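Chapter 2
Pattern, Repeat, and Direction

In this chapter
How a printed pattern is built from a repeat
Straight match, drop match, and random match
Choosing a direction before the first strip is cut
Allowing for waste

Key terms: repeat, match, drop, railroading, plumb line, kill point

Chapter 1 dealt with the wall: filling, sanding, sizing, and checking for damp. Now we turn to the paper itself. Most mistakes in paperhanging are made at the cutting table, before any paste is mixed. A strip cut six inches short can't be stretched, and a strip cut from the wrong place in the repeat won't line up with the one beside it.

The repeat is the distance from one point in a pattern to the next place where the same point appears. It is measured along the length of the roll and is usually printed on the label. If the label is missing, pick a small feature, mark it lightly in pencil, and measure down the paper until you find it again. Do this twice.
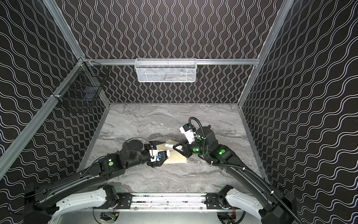
Direction is the second thing to settle. Most papers are printed to hang one way up, and a flower or a bird will show at once if it has been turned over. Stripes and wavy lines give the hanger more freedom, and so more chance to go wrong. Lines that run from top to bottom lead the eye upward, and lines that run across a wall lead it sideways. Slanted lines are harder to judge, and they draw attention to any corner they meet. With a black paper printed in thin white waves, upright lines on a back wall and slanted ones on the walls to either side look like two different papers, even though the lines and colors are alike. Decide on the direction of each wall, write it on the plan, and have the customer initial it.

Hanging a paper sideways is called railroading. It is common on long, low walls, where it can do away with most of the vertical seams. It needs two people and a level line snapped the full length of the wall. Check first that the maker allows it.

The Gistonmont Job

We will return several times in this book to one large contract, the repapering of the Skernar guesthouse in Gistonmont. The lead hanger was Santeri Vainio, and the estimate was drawn up by Hyun-seo Yook. The building had 40 bedrooms, no two with quite the same ceiling height. Yook's first estimate, based on wall area alone, came to 1,279 rolls. It made no allowance for the repeat.

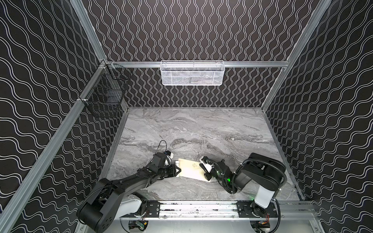 Vainio asked for the bedrooms to be measured again, this time by the strip. For each wall he wanted the number of drops, the height of each drop, and the next full repeat above that height. The work took most of September. The new figure was higher, and the extra rolls were ordered from the same print run so that the color would not shift between rooms.

The kill point, where the last strip meets the first and the pattern can't be made to match, was placed over the door in every bedroom. Section 2.1 explains how to choose it.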